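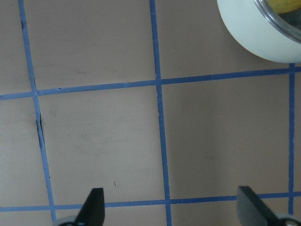

Blue tape laid out in a grid on a tabletop

Seating 60 guests at a wedding in Orncombe, help please!

Hello lovelies, we're getting married in July at the old hall in Orncombe and I can't decide between long tables and round ones. My nan favours round, bless her. Any thoughts?
Orvokki Honkanen

Long ones, if the hall's narrow! We had 11 trestles for 100 people and everyone chatted to their neighbours (even my grumpy uncle), though do leave room for prams and the cake.
Sison

Round. Ask the hall what colour cloths they've got.
Lastier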